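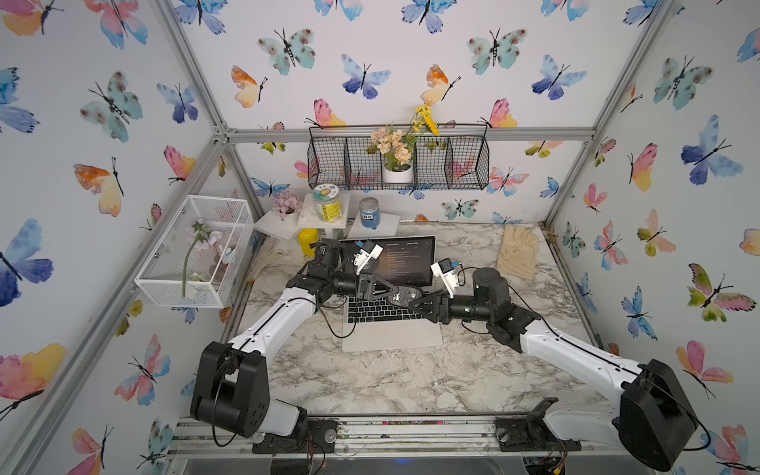
From: Nadège Renaud
To: bench-staff list
Date: 21 December 2022
Subject: Re: Laptop bench and our hours

Quentin Lecomte wrote:
> Does the two-arm bench at Wedden replace the evening shift?
> Nobody has told us either way.

No. The evening shift stays through June. What changes is the work - less handling of laptops, more setup and checking. Suqin Lei will train anyone who wants it.
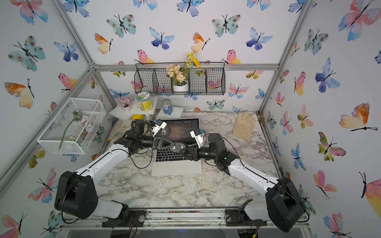
Both grippers over the laptop keyboard, Wedden bench.

Pay grades are still open. I will write when I have an answer.

Nadège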